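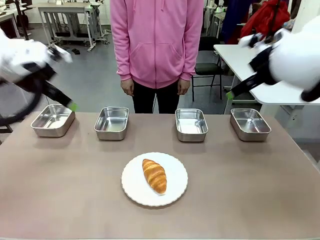 양팔 로봇 작업대를 처음 들이시는 분들께서 가장 많이 물어보시는 것이 "그래서 예산을 얼마나 잡아야 하나요?"입니다. 로봇 본체 견적은 어디서든 금방 받으실 수 있지만, 막상 설치 날이 다가오면 테이블이며 용기며 소모품이며 자잘한 것들이 줄줄이 따라 나오지요. 저희 Jamura에서는 그 자잘한 것들까지 한 장의 견적서에 담아 드리려고 Dondex 작업대 구성을 만들었습니다. 조금 길더라도 천천히 읽어 보시고, 궁금한 점은 편하게 물어봐 주세요.

## Dondex 양팔 작업대 구성

음식 담기나 분류처럼 접시와 용기 사이를 오가는 작업을 염두에 둔 구성입니다. 크루아상 하나를 접시에 올려 두고 스테인리스 용기 네 개를 테이블 안쪽에 늘어놓는 정도의 배치라면, 기본 구성만으로 시작하실 수 있어요.

| 항목 | 기본 구성 | 비고 |
|---|---|---|
| 로봇 팔 | 좌우 한 쌍 | 그리퍼 포함 |
| 작업 테이블 | 1대 | 무광 상판 |
| 용기 세트 | 스테인리스 4개 | 추가 주문 가능 |
| 교체용 손끝 | 녹색, 3세트 | 소모품 |
| 구성 가격 | 2000만 원 | 부가세 별도 |

## 따로 잡아 두시면 좋은 비용

**손끝 소모품.** 그리퍼 손끝은 쓰다 보면 닳습니다. 기본으로 세 세트가 들어가지만, 매일 돌리실 계획이라면 첫해 예산에 추가분을 넣어 두시는 편이 마음 편하실 거예요. 공급처는 Drillero이고, 낱개 주문도 받습니다.

**설치와 교육.** 설치, 팔 위치 맞추기, 운영자 교육을 묶어 147만 원입니다. 교육에는 실제로 로봇 옆에 서실 분이 꼭 함께해 주세요. 담당자가 바뀌어 다시 교육을 요청하시는 경우에는 출장비만 받고 있습니다.

**연간 점검.** Yáñez 점검 계약은 1년에 296만 원이고, 케이블과 관절, 손목 부착부를 살펴 드립니다. 첫해에는 선택 사항이라 반년쯤 써 보시고 정하셔도 괜찮습니다.

## 자리 잡기 전에 살펴보실 것

- 테이블 건너편에 사람이 설 자리가 남는지. 용기를 바꿔 놓거나 접시를 치울 때 생각보다 자주 드나들게 됩니다.
- 두 팔이 양쪽 끝 용기까지 무리 없이 닿는지. 현장 치수를 보내 주시면 배치도를 그려 드려요.
- 팔 뒤쪽으로 케이블이 여유 있게 처질 공간이 있는지.
- 상판과 조명의 궁합. 스테인리스 용기는 안쪽이 반짝여서 카메라를 쓰시는 경우 조명 각도를 한 번쯤 조정하게 됩니다. 무광 상판을 기본으로 넣은 것도 같은 고민에서 나왔습니다.
- 보조 테이블과 접이식 의자. 저희 견적에는 빠져 있으니 쓰시던 것이 있으면 그대로 쓰시면 됩니다.

## 주문과 납기

납기는 수량과 지역에 따라 달라서 견적서에 따로 적어 드립니다. 7월에는 설치 일정이 몰리는 편이라, 여름 안에 가동하실 계획이면 조금 일찍 연락 주세요. 예산 신청용 서류가 먼저 필요하신 기관에는 항목별로 나눈 견적서를 보내 드리며, 용기나 손끝처럼 소모품 예산으로 빼셔야 하는 항목은 별지로 정리해 드립니다.

이미 로봇 팔을 갖고 계신 분은 테이블과 용기 세트만 주문하실 수도 있습니다. 문의하실 때 팔의 모델명과 설치 높이를 함께 적어 주시면 답변이 한결 빨라집니다.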